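Mabula Facilities Forum > Automation > Restroom cleaning by machine: current readiness

Moter_Ops
Our department maintains 48 restrooms and has been asked whether robotic arms can assume routine wiping. Members are invited to comment.

fonutico_fm
In our assessment, they cannot. Supplies left on a tank lid remain a serious obstacle.

ledger202
I respectfully disagree. Wiping a flat lid is a reasonable first task, and simulation permits up to 100 attempts before any equipment is purchased. The arm holds a white cloth against the tank lid, with a toilet paper roll standing at the back corner.

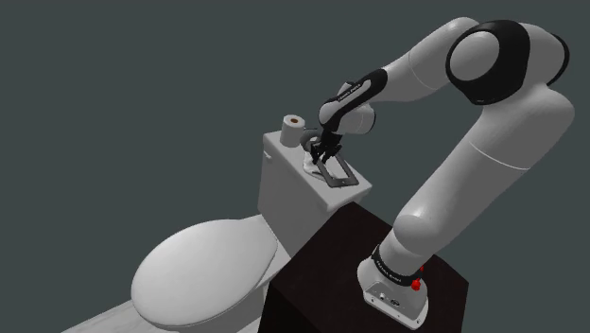 Reply 4
fonutico_fm
A lid is the simplest surface in the room. I would require results for the bowl and the floor before revising our position.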